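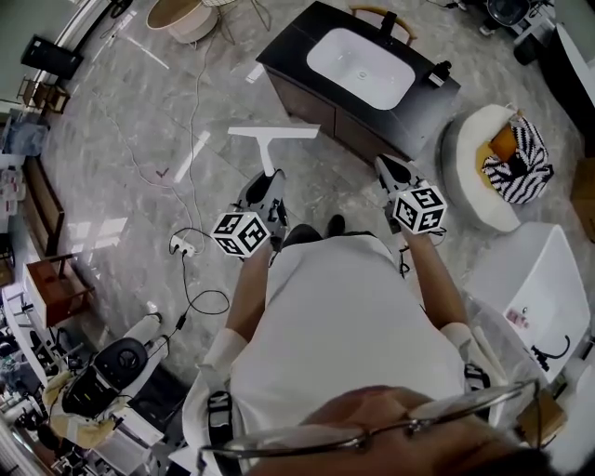

Notes for the October talk – showing not coding

(25 min slot, leave 5 for questions. Water!! Clicker is in the side pocket.)

**Open**

- Say hi, thank Leopoldo for the intro (Arellano – double L is a y sound, practice it)
- Don't start with the org chart. Start with the mop story.
- Mop story short version: I spent a whole spring writing rules for wiping a counter. Edge here, press this hard, lift there. My niece watched me wipe once and did it better than the code
- So: how do you hand a robot a thing you already know how to do?

**Two ways in, keep it simple**

1. Remote control. You drive the arm, arm does the task, you record what the arm did. 
2. By hand. You hold the grippers yourself and just do the job. No arm in the room needed.

- Ask for hands – who has driven an arm remotely? Wait for it. Don't fill the silence.
- Remote is good bc the robot already proved it can reach. Bad bc slow, and your elbows are not its elbows
- Hand-held is fast. People get the hang of it over a coffee. Bad bc people cheat – they twist, they lean, they reach places the arm never will

**Marker cubes bit**

- Cube on each gripper, black patterns, lets us work out where the gripper is and which way it points
- Hide the cube, lose the track. Bodies hide cubes. Sleeves hide cubes.
- Head view sees both hands when you look down at them. Look away to chat and you get a nice long clip of the wall
- tell people: look at your work. sounds dumb, biggest fix we made

**Numbers slide – go SLOW here**

- 702 demos in the Tresden set
- 65 thrown out. Read the reasons off the slide, don't ad lib
- 10 people demonstrating, 6 of them never touched a robot before
- Pei-shan will ask if the new folks were worse. Answer: no, slower at first, cleaner later. The old hands rush. (me included)

**What makes a good demo**

- Start with hands in view, jaws open, hold still a beat
- One task per take. Not "pick it up and also move the chair"
- Mistakes are ok if you recover in the same take, keep those! Policy needs to see what getting unstuck looks like
- Close the jaws like you mean it. Half grips teach half grips – learned that on Pan, whole first batch was mushy
- Straps snug. Cables slack at the wrist, a tight cable pulls your hand and the robot learns the pull
- Homes beat the lab. Real floors, real clutter, cords all over. Check your feet before you look down at your hands

**Trerkato slide (skip if past 18 min)**

- Same task both ways, hand-held then remote
- Mixed set did better than either one alone on our bench. OUR bench. Say that twice, last time someone quoted it back to me as a law
- Arm reach check runs after every take now. Takes the arm cant follow get flagged same day, while the person still remebers what they did
- Credit Pei-shan Tam for the check, her name goes on the slide – fix this before upload

**If they ask**

- Force? The grippers don't record it. We guess from jaw width. Weak spot, say so
- Two hands at once? Yes but time sync is a pain, both hands plus head view have to line up. Send them to Leopoldo
- How tiring? Very, shoulders go first. Short sets, swap over, sit down
- Privacy in people's homes? Ask first, walk the room together, faces and mail get blurred. Anything they don't want seen, we delete with them watching
- Whose arm are you using? Not saying till the contract's done. Smile, next question

**Close**

- Back to the niece. She never explained a thing, just did it in front of me
- Sign-up sheet is by the door, need more left handed people
- Leave contact slide up, DON'T unplug the laptop till the next speaker is ready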